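Home | Reviews | Workshop | Interviews | Contact

Last updated: September

I've been badgering Mirta Villalba for a chat for months, ever since I heard she'd taken on the Jandeck, which is a pair of desktop arms you rent by the month with the setup thrown in. She sorts and sleeves cards for collectors, and she had finally put the kettle on, so off we went!

"It was 900 a month with the grippers included," she said, "and I nearly choked. Then I worked out what I was paying in evenings."

First impressions? "The manual is dreadful. Pascual rang me and talked me through it, and he was lovely." (Pascual Gaete does the support calls, and he is lovely, I've rung him myself with a very silly question about cables.)

I asked what she'd tried it on so far. Cards and holders, mostly, with coloured bins to keep the piles apart, and she leaves odds and ends on the table on purpose so the arms have to cope with a bit of mess. "My own desk isn't tidy, so why should theirs be?"

Thin plastic is her big worry. Holders slide about, and getting two grippers to share one small thing takes patience. "One arm wants to be bossy," she said. She'd looked at the Govia kit too, but it came with a single arm and she wanted the pair.

Would she sign up again? She thought about that one for a good half a biscuit. "For another three months, yes. I'd like a cheaper plan for people like me, though, and I've told them so."

I'd like one too, and I've asked Pascual to let me know if it ever turns up. 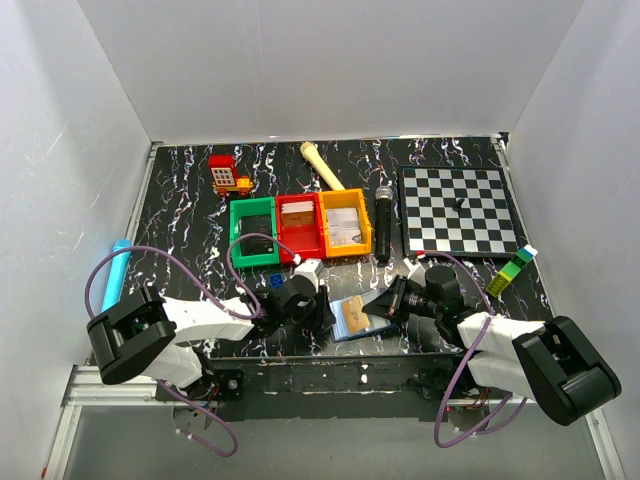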